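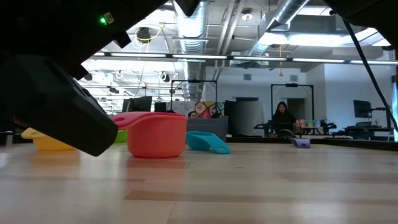
Dry measures with a flat handle behave differently on a bench than they do in a drawer, and most of the trouble with them comes from the handle. When the cup is empty, a small bowl with a long handle is heavier on one side than it looks. The larger sizes stand upright on their bases without difficulty; the coral-red cup at left center is standing squarely, while the teal one behind it leans with its handle tip on the wood. A leaning cup cannot be filled where it lies. It has to be held, and a held cup is rarely level. At Skasumholm the plastic sets are used on the bench for dry goods only, and the notes on this page deal with how they are laid out, filled, nested and put away.

Notes on the cups

Color. Color is the main identifier on plastic sets. Red, teal, yellow-orange, green and purple can be told apart at arm's length, which cannot be said of steel cups of neighboring sizes. The weak point is that there is no shared code. One maker's purple is the smallest cup and another's is the largest. If two sets are kept in the same kitchen, read the size off the handle until the code is learned, or keep only one set in use.

Handle holes. The oval hole near the end of the handle is for a ring or a hook. A ring keeps a set together but makes it slower to use, as the whole set comes to the bowl with the one cup that is wanted. Hooks are better. Hang the cups with the bowl facing the wall so that dust does not settle inside.

Rim. Leveling depends on the rim. A thin, even rim gives a clean pass with a straight edge. A rim that has been chewed by a dishwasher rack will leave a ridge of flour on one side. Run a fingertip around it twice a year and discard any cup with a nick.

Base. Rounded edges at the base wash more easily than square corners. They also leave a smaller flat for the cup to stand on.

Notes on the tabletop

The surface is light wood in joined strips, pale for the most part with an occasional darker brown piece. It takes a shine, and the red cup shows as a soft red patch on the wood directly under it. The finish we use is Tindall oil, wiped on thin and left for 10 hours before the second coat. The full treatment was last done in October. Seams between strips are the place to watch. Flour and fine sugar pack into any open joint, and a damp cloth turns them to paste. Brush first, then wipe. 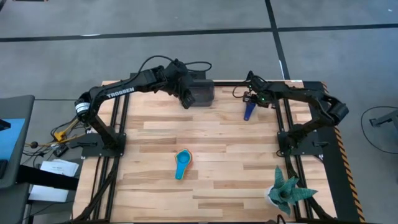 Nesting should be done by size and with all the handles pointing the same way. A set nested with crossed handles will not sit flat and tips when the stack is moved. Scoops and cups from different makers should not be mixed in one stack even where they seem to fit; the walls taper at different angles and the inner piece wedges. If that happens, run warm water over the outer one and twist. Do not pry at the rim with a knife.

A bin kept at the back of the table saves a good deal of walking. Ours is for whatever is finished with and waiting to be washed. It should have rounded corners, as powder collects in square ones, and it should be light enough to carry in one hand when partly full. Keep it against the rear edge so that the middle of the surface stays open for work -- the front is where the elbows go.

Long-handled utensils are laid down separately from the scoops. A handle resting across a nested stack will pull it over sooner or later.

Notes on accuracy

Cups measure volume and flour is sold by weight. The same cup of Jindis white flour was filled three ways here and checked on the Unel scale, which reads to the gram. Spooned in and leveled, the cup came out lightest. Dipped straight into the bag it was heavier, and dipped and tapped on the bench it was heavier again. The gap was enough to spoil a sponge and not enough to matter in a flatbread. Sugar and salt varied very little by method.

To check a cup without a known reference, set it on the scale, zero it, and fill with cold water to the rim. The weight in grams is close enough to the volume in milliliters for kitchen purposes. A cup marked 60 ml should therefore show very nearly 60 g. We checked one sold as 200 ml and found it 4 ml short, which we consider acceptable. Fill the last part with a dropper, since the surface of the water will bulge above the rim before it spills.

Do not use these cups for liquids in the ordinary course of cooking. They have to be brim-full to be correct, and a brim-full cup cannot be carried across a room.

Washing and storage

Wash by hand in warm soapy water. Dry completely before nesting, particularly around the hole in the handle, where water sits. Plastic cups that are nested damp will stick together and begin to smell. Turmeric and paprika stain the lighter colors; the stain does not affect use.

Last updated 3rd February

Comments

Ruth Goodall
The point about crossed handles is correct. I would add that the smallest scoop should go in last and come out first -- ours is forever being tipped out with the salt still in it. What do you do about printed sizes that wear off? Two of mine are blank now.

Page author
Check them with water as described and scratch the figure into the underside of the handle with a needle. Marker does not last.

plainflour
Have you tried the oil on a table that gets hot pans? Mine went cloudy in one spot after a single coat.

Page author
No hot pans go on ours, so I can't say. One coat is thin protection in any case. Sand the spot lightly and do two.

M. in the annex
I still dip and tap. The bread is fine.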